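Trisari Records: Frequently Asked Questions

What kind of music do you release?
Mostly small-group jazz, from duos up to quintets. We also put out a solo piano record now and then.

How often do new albums come out?
We release eight titles a year. The next one, by the Belten Trio, is due in July.

Do you sell vinyl?
Yes, for most titles. Pressings are small, and when one sells out we don't usually repeat it. CDs and downloads stay available.

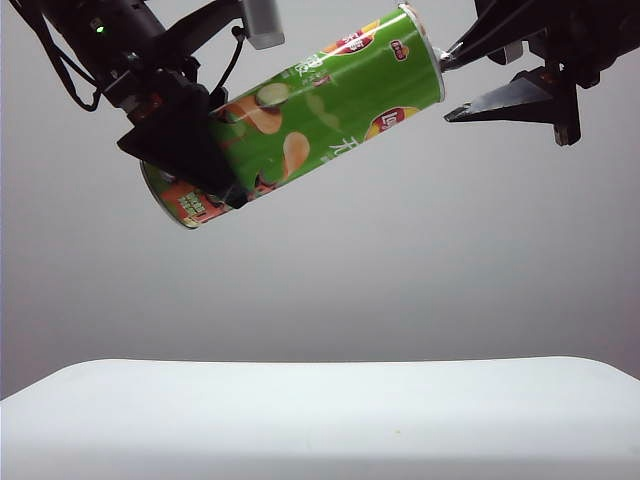

What formats are the downloads?
FLAC and MP3. Your link works for 14 days and can be used three times. If it expires, write to us with your order number.

Can I return a record?
Unopened items can be returned for a refund. If a record arrives warped or scratched, send us a photo and we will replace it while we have copies.

Do you accept demos?
Yes, from working groups. Send a link to two finished tracks. Please don't mail discs. A reply takes around 3 weeks.

Last updated June 3, 2024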